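Cell operator, tableware packing — Huaranga

Stukden is moving its cup packing line from hand placement to two-fingered grippers in November. Packers on the line keep their grade and hours. The work changes from lifting to setting up, checking and clearing stops.
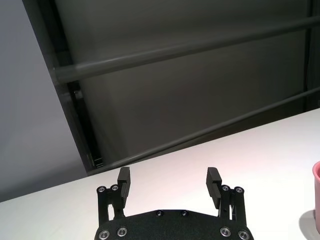 Duties and terms

Check finger pads and bolts at shift start. Log each stop. Set grip width when the cup size changes. Training lasts 28 days, paid at full rate — no coding needed. 2 posts, open to current packers first.

Apply in writing to Nelly Paucar, quoting reference 158.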